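Keith Stockdale on wooden floors, oil and leaving things alone

August 5, 2025

Keith Stockdale was on his knees when I arrived, scraping old glue from a doorway with a blade he had sharpened that morning. He has repaired and refinished wooden floors for most of his working life, first for a joinery firm and then on his own under the name Hisia Floors. He didn't get up straight away. He wanted to finish the board.

"If you stop halfway along, you lose the feel of how hard you were pressing," he said. "Then you get a dip, and you see it every evening when the light comes in low."

Most of his work is in older terraced houses, where the boards have been under carpet for decades. People lift a corner, like the look of the wood and ring him. He asks them to send a picture and then goes to see it anyway, as pictures don't tell him if a floor moves.

"I walk about on it in socks," he said. "I go along the walls first and then across the middle. You can feel a loose board long before you hear it. Then I look for the places where a plumber's been in, and there's always one of those. They cut the board in the wrong place, drop it back and put one nail in it."

He charges for the visit and takes it off the bill if the job goes ahead. He used to do it free, but stopped when he found he was spending whole weeks looking at floors that people then sanded themselves with a hired machine.

I asked if he minded people doing it themselves.

"No, not at all. Some of them do it well. The trouble is the hire shop gives you the drum sander and a bag of paper and that's your training. You have to be moving before the drum touches the wood, and you have to lift it before you stop. If you stand still for even a moment, you've made a hollow. I've been called out to a fair few of those, and there isn't much you can do except take the rest of the floor down to match."

That is something he tries to avoid. A floorboard can only be sanded so many times before the top of the joint starts to show or the nail heads are standing proud. He told me about a house in Gashi Street where three owners in a row had sanded the same front room back to bare wood, and he had to tell the fourth that there was nothing left to take off. They cleaned it by hand instead, with a grey pad and warm water, and oiled it.

"She was disappointed to begin with," he said. "She wanted it pale like a magazine. I said to live with it until the summer, and if she still hated it we'd talk about new boards. She rang me in July about the stairs, so I suppose she'd got used to it."

The conversation moved on to finishes, and here he has firm opinions. He uses oil on nearly everything and will put down varnish only if a customer insists. The oil he likes best is sold as Orkix, in a squat tin, and he puts on two thin coats with a long gap between them. He wipes off whatever hasn't soaked in, then wipes again.

"People put it on like gravy," he said. "They think more oil is more protection. What doesn't go into the wood sits on top and stays tacky, then every bit of dust in the house lands on it. Thin coats, and open a window."

He tried another oil, Brunari, for a while and liked the colour, but found it slow to dry in winter. He still keeps a tin of it for dark hallways.

Varnish, in his view, looks better on the first day and worse on every day after. Once it has worn through in a doorway, the bare patch turns grey, and it can't be mended without a line showing. With oil you can rub down one spot, put a little more on with a cloth and carry on. He keeps a jam jar of his own mix for customers who move a chair and find a scratch underneath.

On cleaning he was brief. Sweep it. Use a mop that has been wrung out until it hardly feels damp. Don't use steam. He has seen boards cup at the edges after one winter of steam cleaning, and he says the people who did it were always the ones who took most care of their houses.

"They're not lazy, they're the opposite. They've been told it kills germs. It does, I dare say. It also drives water down between the boards."

I had expected him to be strict about furniture and about children's toys, but he wasn't. Felt pads under chair legs, a mat at the front door, and after that he thinks people should stop worrying. Small dents and marks are part of having a wooden floor - he said he would be more suspicious of a floor that had none.

"You get people who put a new floor down and won't let anybody sit on it," he said. "They bring everything up on to tables. A floor's for putting things on. My own has got pen on it, and a burn from a pan, and a long scrape where we dragged a wardrobe. I know what all of them are."
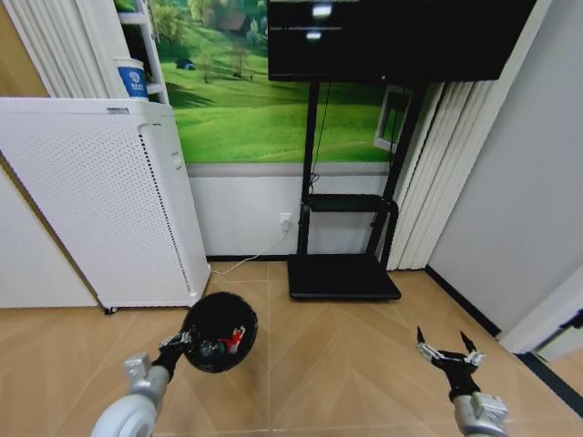 One reader who replied to an earlier piece of ours on floor care would disagree, writing that an oiled floor had been nothing but work in a busy house, that it wanted attention every spring, and that a good hard varnish had given six years of peace before it needed touching.

I read this out to Stockdale and he thought about it for a bit.

"Six years is fair," he said. "That's a decent varnish, and it's been put on properly. But I'd want to know what they'll do in year seven. With mine it's an afternoon with a cloth every spring. With theirs it's everything out of the room and the machine in. Some people would sooner have it that way round, and I can't say they're wrong."

The last thing I asked about was gaps. Old boards shrink, and draughts come up between them. Stockdale fills wide gaps with slivers of reclaimed pine, glued on one side only so that the board can still move. He leaves the narrow ones. Fillers from a tube crack in the first dry spell, he said, and the bits work loose and get trodden round the house.

The slivers come from boards too damaged to use again, which he keeps in his garage in lengths. Some of them are over 100 years old. He cuts them on a slight taper, taps them in with a block and planes the top flush. A whole room can take him days, and he admitted he doesn't always charge for all of it.

He went back to the doorway after that. There was one board left to scrape, and he asked me to step over it on the way out.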